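About Grondarell

Grondarell writes working rules for small robot cells. We started in Plomville with 2 people and a rented unit on Owen Street, and most of what we do still comes down to the same job: reading someone's safety binder, standing next to the machine it describes, and marking the pages that don't match.

We are not great believers in binders. Ifor Prothero, who founded the company, spent years signing off procedures he suspected were never opened after the audit. One site had a manual of 300 pages and an arm that people leaned across to reach the parts tray. The manual had a section on leaning. It was very thorough.

So we keep ours short. The Brolleo rules, our standard set for tabletop arms, run to 40 lines. Each one has to be something you can check by standing there and looking. "Ensure a safe environment" didn't make it. "Agree who starts the arm before anyone reaches in" did.

Tabletop work gets less attention than it should. An arm picking up small blocks looks harmless, and vendors are happy to let it look that way. Some of those arms are mild. We would still like to see the force figures for that arm with that gripper on it, and we ask for them every time, even when the brochure says "collaborative" on the cover.

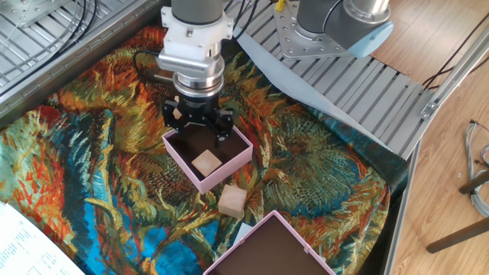
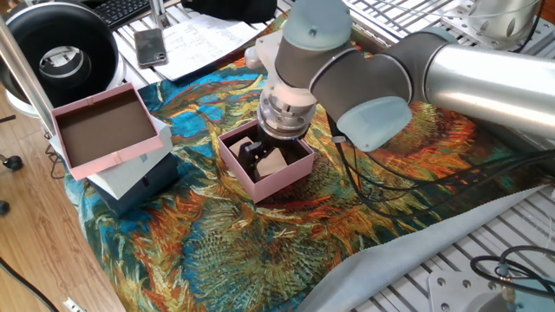

Small blocks, an open pink box and a two-finger gripper lowered into it.

Alun Landeg runs our site reviews. He asks to see the job done at normal speed by whoever normally does it, and he doesn't announce which rules he is checking. Lowri Nicholas then rewrites whatever failed. If a rule fails at three sites she assumes the rule is bad and takes it out, which has cost us a few we were fond of.

We're often asked whether following our rules makes a cell compliant. No. Compliance depends on your equipment, your risk assessment and where you operate, and you should be wary of anyone who sells it by the page. We don't issue certificates or stickers. Clients have asked for stickers.

Training is handled by Ailsa Geddes and takes one Saturday. There is no slide deck. People practice stopping the arm, clearing a dropped part and handing over to the next shift, then do it again with someone talking to them.

We review the Brolleo rules every March. Comments from people who run the machines go to Ynyr Parri, who reads them all and argues with a fair number.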